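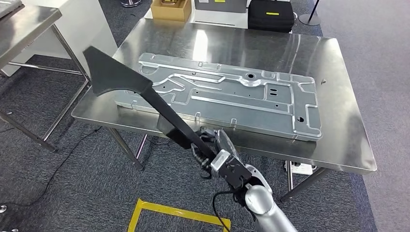
Johannes Potgieter asks if we can stop to set the tool point again every time the hand is opened, and he would like a written answer before the Orkotbridge people come back. He says the cell loses half a morning with it, and that in the old cell they did it one time per week and the parts were good.

Mon 4 March, Flustwood cell, notes by Bheki Khumalo

My short answer to Johannes is no, not yet. The long answer is the rest of this page.

The hand closes on the tool just below the black block, near the bottom of the shaft. From there to the wide head is a long way. If the block sits a little turned in the fingers, I see almost nothing at the grip, but at the head it becomes millimeters. On the flat table this would not matter so much. On the Drikel panel it matters, the ribs are raised and the head must come down beside them and not on top of them. The small tabs on the folded edge are also easy to bend, I have bent two already by my own hand without any robot.

Values in the controller before I changed anything:
tool length from wrist plate, 508 mm
program 2005, speed override 30 percent
hand closings since the last service, 1328
service due at 4000

So the hand is far from its service, and I do not think the fingers are worn. I opened and closed on the block ten times, with the arm parked, and measured at the head each time. Seven times it came back to the same place within what I can measure with a steel rule and a square. Three times it was turned toward the left, always the left, never the right. These three were all when I gave the tool to the hand with the block not pushed fully against the palm. When I pushed it until I felt it stop, it was good.

This is perhaps a loading problem and not a hand problem. I would like someone else to repeat it, I know already what I want to find.

Procedure as I do it now (please do it the same way until we agree another one):

1. Arm to park position, low speed, pendant in your hand. Stay outside the yellow tape until it has stopped.
2. Open hand with the service screen, not with the program. The program opens it faster and the tool drops.
3. Wipe the block and the inside of the fingers with a dry cloth. No alcohol on the finger pads, Janjua writes in the manual that it makes them hard.
4. Push the block against the palm until it stops. Close at low force. Pull lightly on the shaft. Close at full force.
5. Touch the head corner on the reference pin from four directions, and accept the tool point only if the error on the screen is below 0.5.
6. Run 2005 in single step over the panel, 20 mm high, and watch the head when it passes the left end and again at the large round hole. Then go down.

Step 5 is the slow one. If the loading becomes repeatable we can maybe skip it and only check at one point. I made a sketch for a small stop plate that goes between block and palm, it is in the folder on the shared drive under my initials. Workshop says end of week.

Cable. The black cable at the wrist hangs in a loop. I like this loop, without it the last joint pulls on the connector at the end of the turn, we had that fault in September and lost the hand signal in the middle of a pass. But the loop should not be bigger than it is. I turned the last joint slowly through all its range with the tool gripped, and the loop did not touch the shaft. Please do not tie it up with a cable tie to make it nice.

Table. It is not bolted, it stands on carpet tile, and this I think is a bigger source of error than Johannes believes. I leaned on the corner with my hip while I measured and the panel moved against the pin by more than a millimeter. After I let go it did not come back completely. So the half morning is in part the table and we blame the tool for it. I have put pencil marks on a piece of masking tape at the feet. If the feet are off the marks, push the table back before touching anything in the controller. Question for facilities: can we take out the carpet tiles under this table and screw it to the floor below?

Power strip under the table: leave it for this week, but it should move to behind the cell before we let visitors near. The cable on the floor on the left the same.

Panel position: I lay it lengthwise, with the notched end to the right. Program 2005 expects this. With the panel turned end for end, the first pass goes over the large hole at the wrong moment and the head can catch in it. There is no sensor for this, only the person who loads. I would like to add a pin for the notch. Johannes, do you still have the offcut from the Drikel fixture? It has the correct thickness.

Afternoon: repeated steps 1 to 6 two times. Error 0.3 and 0.4, time for the complete procedure 41 minutes and then 28 minutes. The second time I did not have to look for the cloth.

Left to do
stop plate, fit and measure again, ten closings
somebody other than me repeats the closings without stop plate first
table feet, ask facilities
backup of 2005 before the override is raised, old backup is from before the new tool length

Override stays at 30 until the stop plate is in. I have written it on the pendant also.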